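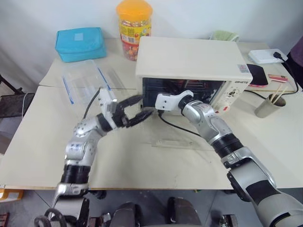

Chapter 4
Choosing a Hand: Comparing Grippers on Everyday Jobs

In this chapter you will:
set up a fair test between grippers
learn the difference between grip force and grip quality
meet compliance, and find out where it can hide in an arm
write a results table that somebody else can use

Try opening a door with a pair of chopsticks. You can do it, and after a few goes you may even get quick at it, but you will notice how much of the work has moved from your fingers to your wrist and elbow. Most robot hands leave their arms in just that position. A two-fingered gripper can open, close and (if it is a good one) tell you how hard it is squeezing. Everything else, the angle, the pull, the little sideways shuffle when a handle sticks, has to come from the joints behind it.

I find this the most enjoyable part of the whole subject! Chapters 2 and 3 dealt with arms on paper: link lengths, joint limits, the sums that turn a wanted hand position into a set of motor angles. Now we bolt something on the end and find out what the sums left out.

4.1 Why doors?

Picking up a block is the usual first test of a gripper, and you will do it in Exercise 4.1. It is a kind test, though. A block on a table goes wherever the hand takes it. A hinged door has its own opinion. It will only move along an arc, and if the hand pulls in a straight line the two begin to fight. Either the fingers slip, or the joints strain, or the whole appliance slides across the table towards you.

A toaster oven is about the right size for this on a bench with two arms. Many have a door that drops down from the top edge, so the hand must come forwards and downwards together. Leave it unplugged for every exercise in this chapter, and keep trailing cables out of the path of both elbows.

4.2 Fesley and Brotholm

We shall follow one comparison all the way through. Lies Goossens and Teguh Pangaribuan wanted to know which of two grippers to fit for a set of kitchen tasks. The Fesley has stiff fingers with flat pads. The Brotholm has fingers that bend a little under load. Both were driven by the same Asura controller, with the same arm program and the same starting pose.

They began in March and gave each gripper 37 attempts at the door. Before the first attempt they agreed what would count as a success: door fully open, fingers clear of the handle, oven no further than 2 cm from its mark. Please copy this habit. It is very tempting to decide afterwards that a nearly open door was good enough, especially late in the afternoon when your favourite is losing.

Goossens expected the stiff fingers to win, as they could pull harder. Pangaribuan thought the bending ones would forgive small errors in the arc. Write down your own guess now, with a sentence to back it up, and keep it until section 4.6.

4.3 What to hold still

A comparison is only as good as the things you did not change. Swap the gripper and you have also changed the weight at the end of the arm, and perhaps the distance from wrist to fingertip. If the controller is not told, it will put the new fingertips in the wrong place, and you will blame the gripper for a mistake in your settings.

Measure the new tip position first. The Hartono method, which we use throughout this book, needs only a sharp pin fixed upright on the table. Bring the closed fingertips to the pin from several directions and note the joint angles each time. The worked solution begins on the next page.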